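The link tax comes for my breakfast

August 10, 2025

18 comments · 42 shares

I found out that my news had gone missing the way I find out most things, by being told there was nothing to see. The Barnby paper used to turn up in my Drerkance feed every morning, usually between somebody's vacation and somebody's opinion about it. Then one morning the paper's page was a gray rectangle and a polite sentence about "changes in your region."

The change is that our lawmakers want Drerkance to pay publishers whenever it carries their stories. Drerkance would prefer not to – so it has stopped carrying them. Both sides say they are doing this for me. I have never been so looked after. 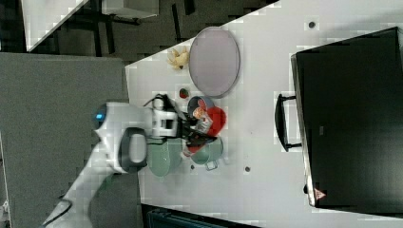

The Barnby paper had 3,294 followers on Drerkance when the block came down. Helju Dambrauskienė, who edits it, told me that most of her readers got to her site that way, and that 1,240 of them have since signed up for the email version. She sounded pleased about it and tired about it. I read the email over breakfast now, and I've learned to do it before clearing up, when the table still looks like that one up there, a red bowl next to a blue-grey one and a green pot nearby. It takes me as long as a second coffee. I used to spend that long scrolling past ads for mattresses.

I'd feel better about the law if I thought the money would reach Helju. The draft was written with Judska in mind, which owns most of the big papers and already has a deal of its own. A publisher has to earn over a certain amount to even ask for a seat at the table. Hers doesn't. She gets the block anyway, free of charge.

My friend Hanan Saliba thinks I'm being sour. Her view is that a company that size can afford to pay for what it uses, and that somebody has to go first. She may be right. She also sent me this argument on Drerkance, where I couldn't open the article she'd attached to it.
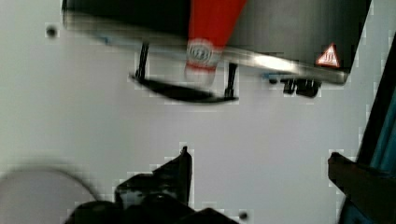 What I'm doing in the meantime

I've typed the paper's address into my browser by hand, like it's March of 2003, and bookmarked it. I've paid for a year. And I've kept my Drerkance account, for the vacations.

Share this post · Leave a comment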